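Fluoro tube in the shed buzzes for ages after I switch it on, is it the tube or the fitting?

Asked by Dastov in Lighting and Electrical
472 views, 3 answers

Hi all, got a long fluoro up on the ceiling and since March it's been humming like a fridge. Lights up fine, no flicker, just the noise, and it does my head in when I've got the radio down low. I've already swapped the tube (twice!) and given the cover clips a squeeze. Do I keep going or just rip it out and go LED?

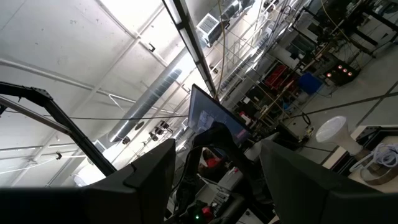
Sepp
Swapping tubes won't fix a hum, mate. It'll be the ballast, the heavy lump inside the fitting. The old magnetic ones get noisy as the years go by, and sometimes it's only the mounting screws gone loose. Get your sparky to nip them up before you pay for anything. Mine hummed for 8 years and I just turned the cricket up.

Darketti
go led. did mine last winter, 3 fittings, never looked back

Dumik
Agree with LED, but please check which kind you're buying! Some LED tubes are made to go in with the old ballast left in place (you swap the starter for the one in the box) and others need the fitting rewired, so that's a job for a licensed electrician. If you leave a noisy ballast in there it can keep right on humming with the new tube, so I'd change the whole fitting. I went for 18 watt tubes in a new batten, neutral white, and the colour's much nicer for painting. The old fitting went to the tip's e-waste bay.

Was this helpful? Yes / No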